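Warum ich für die Stille am Donnerstag werbe

Seit vier Monaten sitze ich jeden Donnerstag in Dretska im alten Gemeindesaal und schweige. Dreißig Minuten lang, zusammen mit Menschen, von denen ich die meisten nur vom Sehen kenne. Und ich bin begeistert!
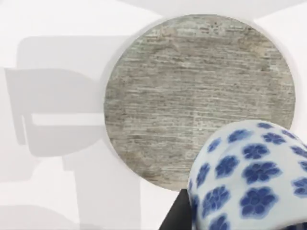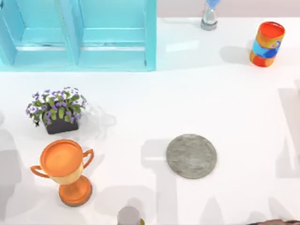
Schweigen ist kein Luxus

Wer von Stille redet, wird gern in die Wellness-Ecke gestellt. Das ärgert mich. In Kollton, wo ich aufgewachsen bin, war das stille Gebet nach der Abendandacht so alltäglich wie das Brot auf dem Tisch, und es kostete nichts. Heute gehe ich kaum noch in die Kirche, aber dieses gemeinsame Atmen in einem kühlen Raum habe ich mehr vermisst, als mir klar war. Allein auf dem Sofa gelingt es mir nach zwanzig Minuten nicht mehr – da ruft die Wäsche, das Telefon, der Hunger. In der Gruppe bleibe ich sitzen, und irgendwann wird es im Kopf herrlich weit.

Gläubig oder nicht?

Bei uns sitzen Katholiken neben Leuten, die mit Gott wenig anfangen können, und ich finde das wunderbar. Manche beten, manche zählen ihre Atemzüge, einer schläft vermutlich. Gesprochen wird erst hinterher beim Tee, dann aber ausgiebig! Ich habe dort schon über Gnade gestritten, über Trauer und über die Frage, ob man ohne Bekenntnis überhaupt Dank sagen kann (ich meine: ja, unbedingt).

Deshalb mein Wunsch an alle Gemeinden, deren Säle unter der Woche leer stehen: Schließt sie auf! Es braucht ein paar Stühle und jemanden, der die Zeit im Blick behält. In Borbély fangen sie im Januar damit an, und ich fahre zum ersten Abend ganz sicher hin.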